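Perport Community Health Boards
Conditions and Prevention > Blood Pressure
Topic: Home readings and clinic readings do not agree

wojcik_m
Posted 10/19/22
Good morning. I am seeking the views of members on a matter that has arisen with my father. His blood pressure at the clinic is consistently 18 points higher on the top number than the figures he obtains at home. The nurse has asked him to keep a written record before any change is made to his tablets. He was born in 1953 and has taken the same medication for many years. Which set of figures should be regarded as the reliable one?

Alaric Castellanos
Moderator
Thank you for your inquiry. Members are reminded that replies on this board do not replace the advice of a clinician, and that no one should alter a prescribed dose on the strength of a discussion here.

A difference of this kind is well known. Many people record higher figures in a medical setting than they do at home. A properly kept home record is of real use to the prescriber, provided the monitor is sound and the cuff is the correct size. Please confirm whether your father uses an upper arm cuff or a wrist model.

wojcik_m
Upper arm. It was purchased from the pharmacy in May. I do not know the cuff size, but I will look at the label this evening.

linden_ward
I would respectfully differ from the moderator in emphasis. In my experience families place too much trust in home figures, particularly when those figures are the more welcome ones. My late husband recorded good numbers at the kitchen table for two years and was then found to be using a cuff that was too large for him. A cuff that is too large will tend to read low. I would treat the clinic figure as correct until the home monitor has been compared with the clinic's own.

Akavetti
I agree on the comparison, but I do not agree that the clinic figure should be preferred in the meantime. A single reading taken after a walk from the parking lot, with conversation going on, is poor evidence of anything. The household procedure I was given is as follows.

Sit with the back supported and both feet on the floor for five minutes.
Rest the arm on a table at the height of the heart.
No coffee, tobacco or exercise in the half hour beforehand.
Take 2 readings, one minute apart, and write down both.
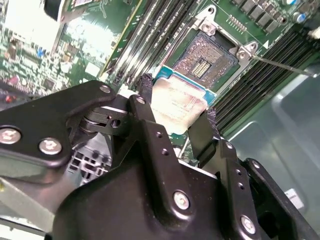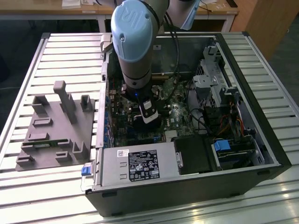
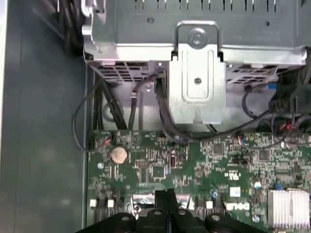
I would add that the readings should be taken at the same times each day, morning and evening, and that none should be left out of the record. People are inclined to discard a high figure and try again until a better one appears. The prescriber needs to see all of them.

linden_ward
I accept the procedure and have no quarrel with it. My concern is with the equipment. A careful reading from a faulty monitor is still a faulty reading.

Prastadine
May I ask a related question? My own lower number is usually 80 or slightly above, and the upper one is normal. Is the lower number of less importance at my age?

Alaric Castellanos
Moderator
Both numbers are considered – please raise the matter at your next appointment and take your record with you. As your question concerns a different patient, I would ask that you open a separate topic so that replies are not confused.

On the original question, I consider that linden_ward and Akavetti are each partly right. The monitor should be taken to the clinic and compared with theirs on the same arm, at the same visit. Until that has been done, neither set of figures should be dismissed.

Prastadine
Understood. I will open a new topic.

wojcik_m
I have now examined the label. The cuff is marked as large, and my father is a slight man. I will telephone the clinic to request a comparison and ask which size he ought to have. He has also admitted to taking his readings immediately after breakfast, with coffee.

linden_ward
Please ask them to measure his upper arm while he is there. The size printed on the cuff should match that measurement.

Akavetti
I withdraw part of my earlier remark in view of the cuff. I would still keep the existing record and mark the date on which the cuff is changed, so that the two sets can be told apart.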